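Teaching a Gripper to Handle Laundry

By Dorian Sabatier
2023-08-07
64 shares | 3 comments
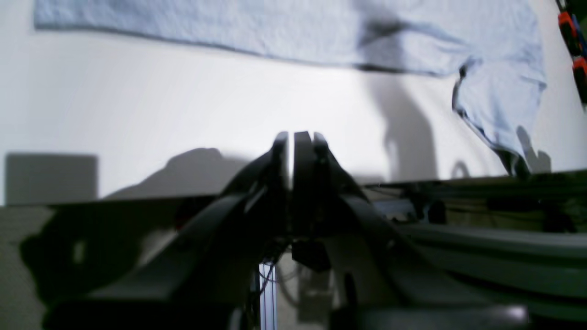

Cloth is hard for robots. It changes shape each time it is touched, so a plan made before the first grasp is often useless after it. The team at Brivari dropped the long plan. Their method, called Pornell, picks one short move, looks again through the wrist camera, then picks the next.

It was trained on 3725 recorded grasps. Each trial allows up to 40 moves – most use fewer. Sleeves are still the weak point.

Comments (3)

Vasseur: Does it work on dark fabric?

kt_mills: Same problem with towels at our plant.

Zalevau: Would like to see the failed trials too.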